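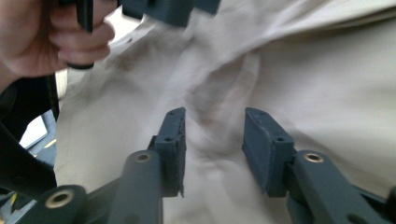

Speaker notes: Why old stains come back yellow
Textile care evening, Truruncombe. Talk length 40 minutes plus questions.

Slide 1. Title

Introduce self. Credit Manee Phromma for the test cloths and Burgi Plattner for the pH readings. Mention that the handout has the dilution table, so there is no need to copy it down.

Slide 2. What the talk covers

Cotton and linen, white and off-white, machine-made, twentieth century or later. Wool and silk behave differently and get one slide near the end. Museum textiles are out of scope. Anyone with a christening gown of real age should speak to a conservator before putting it in water.

Slide 3. Cellulose and age

Cotton is mostly cellulose. Cellulose oxidizes slowly in air, faster with light, heat and acid. The products of that reaction absorb blue light, and the eye reads what is left as yellow or cream. This is general discoloration, even across the cloth, and it is a change in the fiber itself. A stain is something added to the fiber. The two are often treated as one problem and they respond to different things.

Slide 4. Stain or yellowing

Brownish marks on cream cloth, as on the garment in the opening photo, are hard to name by eye. Candidates: old sugar, tannin, rust, scorch, body oil, contact with cardboard or unsealed wood. Location helps. Marks at the collar and underarm suggest oil or sweat. Marks along a fold suggest storage. Small round spots scattered at random suggest mold or iron particles in the rinse water. A lens and a drop of distilled water on a white blotter will tell you more than color does.

Pause. Pass the blotter cards around from the left side of the room.

Slide 5. Sugars

White wine, lemonade, clear syrup. These dry with no visible mark and are put away as clean. The sugar caramelizes over months or years and turns brown. Ironing does the same thing in seconds. This accounts for most of the "it was clean when I packed it" cases that Eduardo Dagdag logged at the Flarkthorpe repair desk. Fresh sugar comes out in cool water. Browned sugar usually needs an oxygen bleach soak.

Slide 6. Oils

Body oil goes through a similar path. It oxidizes, cross-links, and becomes harder to dissolve as it ages. Surfactant works well at first and poorly later. Warm water, a longer soak and a neutral detergent are the starting point. Do not go straight to bleach – it removes the color and leaves the oil, and the color returns.

Slide 7. Iron

Rust is the exception to nearly everything said so far. Chlorine bleach makes it worse. Peroxide in contact with iron breaks down quickly and can weaken the cloth at that spot, sometimes to a hole. Test for iron first. If positive, use a reducing agent or a citric acid solution, then rinse until the rinse water reads neutral.

Slide 8. The soak trial

Sodium percarbonate in warm water, stirred until dissolved, cloth added after. Manee ran 18 swatches, cut from the same worn sheet, at 4 hours each. Half were pre-rinsed in plain water and half went in dry. The pre-rinsed set came out more even. The dry set showed tide lines on several pieces. Show chart. Point out that the vertical axis does not begin at zero.

If asked about sample size: it is small, and the sheet was a single source. Sombat Somboon is planning a repeat with linen in October.

Slide 9. Rinsing

Most damage after treatment comes from residue. Alkali left in cotton will yellow it in the closet. Three full changes of water, then a check with a test strip on the wet cloth, not on the water in the basin. Burgi's readings showed the two can differ.

Slide 10. Drying and storage

Dry flat or on a padded line, away from radiators. No starch before long storage. Interleave with unbuffered tissue or washed cotton sheeting. Refold along different lines once a year. Avoid plastic bags and bare cedar.

Slide 11. Wool and silk

Protein fibers. No percarbonate, no washing soda, nothing hot. Refer to page 4 of the handout and move on – this slide overran badly at the Skolleditz talk.

Slide 12. Questions

Likely ones:

Lemon juice and sunlight. Works to a degree, hard to control, leaves acid and sugar behind. Rinse thoroughly if used.

Optical brighteners. They mask yellowing by adding blue fluorescence. The fiber is unchanged.

Vinegar in the rinse. Acceptable in small amounts after an alkaline soak. Never together with chlorine bleach.

Dulce Solís has spare test strips at the side table until 9 p.m. Collect the blotter cards before people leave.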